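**Ticket 266 – Temporary lane line worn, roadwork section Pliltden**
Opened by: Saoirse Doherty, traffic management, Stodell
Assigned to: Renov marking crew
Priority: 2
Status: Open, waiting on night slot

**Problem**

Drivers are drifting at the point where the temporary yellow line moves over from the old grey pavement to the new asphalt. We have had calls from the haulage depot at Abubakar saying their trucks can't tell which side of the seam to follow. One driver said he stayed on the grey until the beacons told him otherwise.

**Checked so far**

Drove the section twice in daylight, once in each direction. The line is solid through the bend and there is no problem picking it up from there on. The part before the bend is worn and broken up. The yellow edge line on the right of the dark lane is fine and needs no work.

The seam itself adds to the trouble. It runs lengthwise and the color change is strong, so if the paint is weak a driver will follow the edge of the asphalt instead.

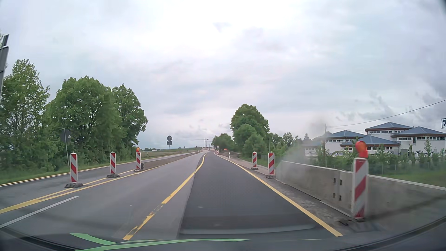
Second thing I looked at was whether the old white markings had been left in anywhere that would compete with the yellow. I marked one spot on the plan for the crew to look at and left it at that. It is low priority next to the worn piece.

**Tried**

- Swept the worn stretch by hand to see if it was only dirt. No change, the paint is gone in patches.
- Asked Renov for the batch record of the tape and paint used. They sent the July sheet, which is for a different section. Asked again.
- Moved the advance sign 40 meters back to give more warning. Depot says it helped a little, but they are still reporting drift.

**Not the cause**

Lamps on the beacons were on the inspection list and passed. Barrier alignment was checked against the plan and is within tolerance. Please don't reopen those two.

**Next steps**

1. Renov to remove what is left of the worn line and lay it again up to the point where it goes solid. Tape is fine if the surface is too cold for paint – check the product sheet first.
2. Closure of the dark lane needed for this. Use closure form 99 and send it to me before booking the crew.
3. Saoirse to drive the section after dark once the new line is in, then call the depot.

**Update, 31 Dec 2023**

Closure form received, with the wrong direction of travel filled in. Sent back for correction. Crew is off until after the holiday, so the ticket stays open.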